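홈 작업노트 자료실 수선기록 비품 문의
검색어를 입력하세요 검색
7월 / 오후 4:40 / 작성: 의류정리반

옷 개기 작업 메모 (돗자리 자리로 옮긴 뒤)

급하게 적음. 나중에 고칠 것.

책상에서 개던 거 그만두고 바닥으로 내려옴. 책상은 폭이 모자라서 셔츠 소매가 자꾸 밖으로 떨어짐. 돗자리는 소매 다 펼쳐도 남음. 대신 허리 아픔. 방석 필요. 비품란에 적어둘 것.

돗자리 결 얘기. 결 따라 옷을 밀면 잘 밀리고 결 반대로 밀면 니트 종류가 걸림. 얇은 면은 상관없음. 가두리 천 있는 데는 높이가 살짝 달라서 그 위에서 개면 접은 선이 비뚤어짐. 안쪽에서만 갤 것. 가두리 쪽은 쌓아두는 자리로 쓰자는 의견 있었는데 무더기가 기울어서 별로였음.

순서 (오늘 기준)
- 펼치기. 단추 있는 건 맨 위랑 가운데만 채움
- 손바닥으로 가운데서 바깥으로 쓸기. 다리미 안 씀
- 소매 먼저, 몸판 나중
- 세로로 접고 아래에서 위로 3단
- 무더기로

3단이 맞는지 아직 모르겠음. Flusteck 수납함에 세워 넣으려면 3단이 딱인데, 눕혀서 쌓으면 2단이 덜 무너짐. 지금은 눕혀 쌓고 있으니까 원래는 2단으로 해야 되는데 손이 3단으로 굳어버림. 다음에 갈 때 정할것.

셔츠
줄무늬 셔츠가 제일 오래 걸림. 줄이 있으니까 삐뚤어진 게 다 보임. 대신 연습용으로는 좋다. 세로줄을 접는 선으로 삼으면 되니까. 흰 무지는 기준이 없어서 오히려 양쪽 폭이 제멋대로 나옴. 처음 하는 사람한테는 줄무늬부터 주는 걸로.
소매는 몸판 위로 한 번 꺾고 끝만 다시 내림. 두 번 꺾으면 그 자리만 두꺼워져서 무더기가 기움. 지난번 기울었던 거 이거 때문인듯.
로고 패치 붙은 가슴 쪽은 접는 선 안 지나가게. 패치 모서리 들뜨면 수선 쪽에서 뭐라 함.

무더기
색으로 나누려다 포기. 무늬 있는 게 많아서 어느 색에 넣을지로 시간 다 감. 분홍 바탕에 이것저것 찍힌 건 분홍이냐 아니냐. 물방울은 흰색이냐 검정이냐. 결국 두께로 나눔. 두꺼운 거 아래, 얇은 거 위. 근데 오늘 쌓은 건 그 순서도 안 지켜짐, 급해서 되는대로 올림. 다시 내려서 쌓을지는 시간 보고.
높이 제한을 둬야 함. 높아지면 아래 거 뺄 때 전부 흐트러짐. 5벌 넘으면 새 무더기, 라고 정했는데 지키는 사람 없음 (나 포함).
접힌 등 쪽이 한 방향을 보게. 이건 꼭. 옆에서 잡았을 때 한 벌씩 집히려면 등이 앞으로 와야 됨. 트인 쪽이 앞이면 두 벌이 같이 딸려 나옴.

방
창가 쪽이 밝아서 얼룩 찾기는 거기가 낫다. 저녁 되면 천장 나무판 색 때문인지 흰옷이 다 누렇게 보여서 흰옷은 낮에 끝내기. 오늘도 흰 거 하나 누런 줄 알고 빼놨다가 창가 가서 보니 멀쩡했음. 벽에 하트 장식 걸린 건 그대로 둠. 벽 아래쪽 긁힌 데는 수납함 밀어넣을 때 조심. 벽지 칠 어쩌고는 우리 소관 아님.
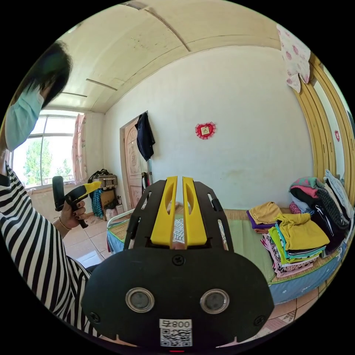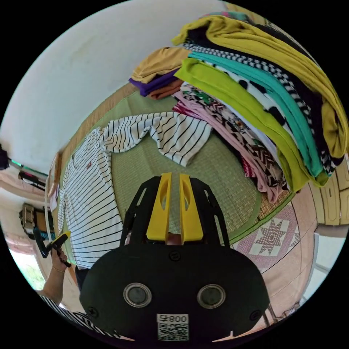 Bruvlow 옷걸이 건. 어깨 폭이 넓어서 니트는 못 걺. 셔츠만 걸고 니트는 계속 개는 걸로. 추가 주문 보류.

Vītola 향주머니는 5개 남음. 수납함마다 하나씩 넣으면 끝. 냄새가 세다는 말 있어서 천으로 한 겹 싸서 넣어봤는데 그래도 셈. 다음엔 다른 거.

Kamcombe 쪽으로 보낼 묶음은 아직 안 묶음. 끈으로 묶으면 맨 위 옷에 자국 남으니까 종이띠로. 종이띠 폭 좁은 거밖에 없음, 두 줄로 감으면 될듯. 보내기 전에 주머니 다 뒤집어볼 것!! 지난번에 영수증 나와서 민망했음.

안 풀린 거
- 미끄러운 원단. 개놓으면 혼자 풀림. 사이에 면 한 장 끼우니까 좀 나은데 꺼낼때 귀찮음
- 모자 달린 거 개는 법 사람마다 다름. 모자를 안으로 넣는 쪽이 납작하긴 한데 펴면 모자에 주름이 심함
- 지그재그처럼 무늬 센 옷은 앞뒤 구분이 잘 안 감. 목 뒤 라벨부터 찾고 시작. 라벨 떼인 건 목선 깊이로 봄
- 돗자리 털기 당번. 실밥이 결 사이에 끼어서 안 빠짐. 테이프로 하니까 잘 되긴 하는데 테이프를 너무 씀. 솔로 결 따라 쓸어보기

수선 대기 바구니 따로 만들었음. 단추 헐거운 거, 밑단 풀린 거. 개기 전에 발견하면 바로 거기로, 개다가 발견하면 그냥 다 개고 메모지 꽂기. 중간에 멈추면 흐름 끊겨서 더 오래 걸린다. 메모지는 옷핀 말고 집게로 (얇은 옷 구멍남).

5시에 방 비워줘야 해서 여기까지. 방석, 솔, 폭 넓은 종이띠 신청함. 2단이냐 3단이냐는 다음 모임 때 둘 다 쌓아보고 정하기.

이전글 다음글 목록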